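Textile notebook, Hirkton workroom
March, started 9.40 am

Grey knit laid over the dotted-ring fabric, first go at pairing them for the Onska quilt backs. 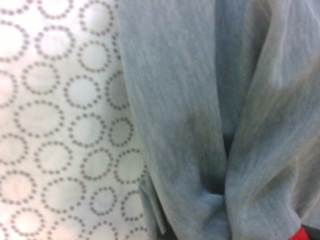
Both cloths came out of the same delivery from Louro and both need sorting before anyone cuts. The order is for lap quilts with a printed front and a plain back, and the customer has asked for something softer than the calico we used last time. The grey is the softest thing on the shelf. The worry is the stretch.

Stretch test on the grey. Cut a strip across the width, marked 40 cm, pulled by hand until it stopped giving easily, and let go. It went back to within a few millimetres. Did the same along the length and it hardly moved. So the stretch is nearly all one way, and the backs should be cut with the stretchy direction running across the quilt. Wrote this on the shelf card in pencil.

The white doesn't stretch to speak of. It does fray, quite badly on the cut end, so I have zigzagged both raw ends before they go in the wash.

Pre-wash. One piece of each, 40 degrees, ordinary powder, then line dried in the passage. I want shrinkage figures before cutting anything full size. Last year we skipped this on the Ollia cushions and had to unpick 19 covers. Test squares are marked with thread at the corners as the pen washed out last time.

Print. The rings are different sizes and sit close together, so there is no straight line to follow when cutting. I tried going by eye along a row and drifted. Go by the selvedge and a long ruler. The good side of it is that joins don't show much – I pinned two offcuts edge to edge without matching anything and from the far side of the table I had to look for the seam. So no pattern matching, and no extra metre for it in the costing. Please take that line out of the sheet.

Colour. The dots are a greyish brown and the knit is a plain heathered grey. I thought they might fight. Under the strip light they are fine, by the window the brown comes up a bit warmer. Still fine to my eye but I would like a second opinion before we commit the whole roll.

11.15. Sewed a sample, 9 inches square, white on top, thin wadding, grey underneath. Ordinary foot first. The grey crept and I ended up with a pleat at the far corner. Unpicked. Walking foot, longer stitch, pressure down to 2, pins closer together. Much better, no pleat, slight ripple along one edge that steamed out.

Thread: tried white and mid grey. White shows on the back more than I like. Grey on the front gets lost among the dots, so grey top and bottom, and then there is only one cone to keep threaded.

Needle: ballpoint. The universal one skipped a few stitches in the knit.

Still to do
Measure the washed squares once dry and write the figures here.
Check the grey for pilling, rub test on the spare strip.
Ask Louro if there is more of the white from the same batch.
Binding – white or grey? The knit will be too bulky at the corners, I think. Try white first.

4 pm. Squares still damp. Left on the line, will measure in the morning.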